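Furport Youth Baseball: Progress Report to the Todunon Fund
Spring season, April

Registration and teams
We closed registration with 11 teams, two more than last spring. Both new teams are in the under-10 group. The Batista fields are used for all home games, and Vukico has let us keep the indoor batting space through the end of May.

Uniforms and warm-up clothes
Jerseys and caps have been handed out to every team. Families have also been passing along used sweatshirts and jackets for cold evening practices. We still need youth large and adult small.
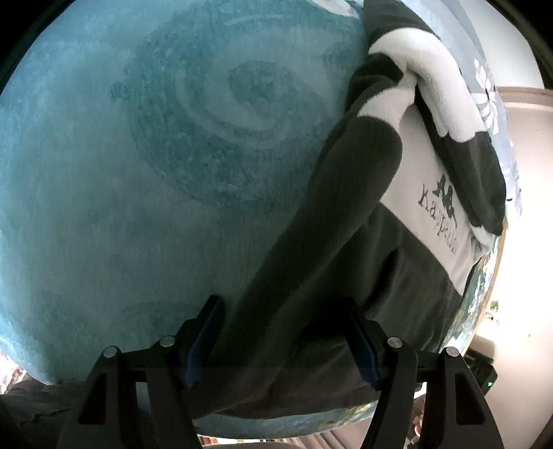
Spending to date
Of the $4,000 grant, we have spent $1,313. Most of that went to catcher's gear and batting helmets. The umpire fees for April are not included because the invoice came in after we closed the books for the month. We expect to spend the full amount by the end of the season.

Fields and schedule
Rain cost us four games. Three have been made up and the last is set for a 5:30 p.m. start in May. Washing and sorting of the warm-up clothes is done between practices. 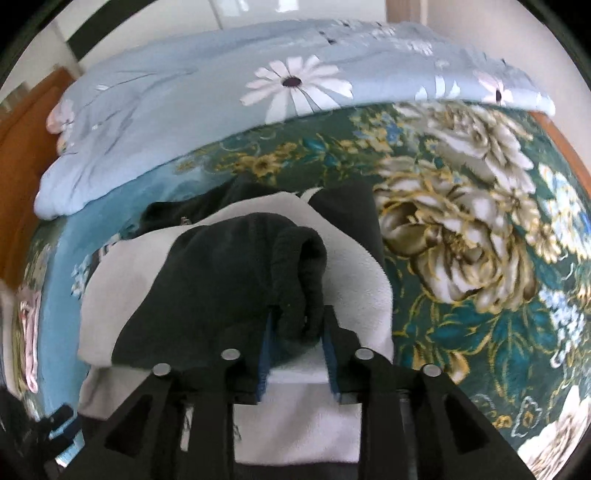 The infield on the east diamond still drains poorly near second base. We have asked the town for about 100 bags of drying mix and are waiting on a reply. Until then, the younger groups are playing on the west diamond only.

The next report will cover May and the closing tournament.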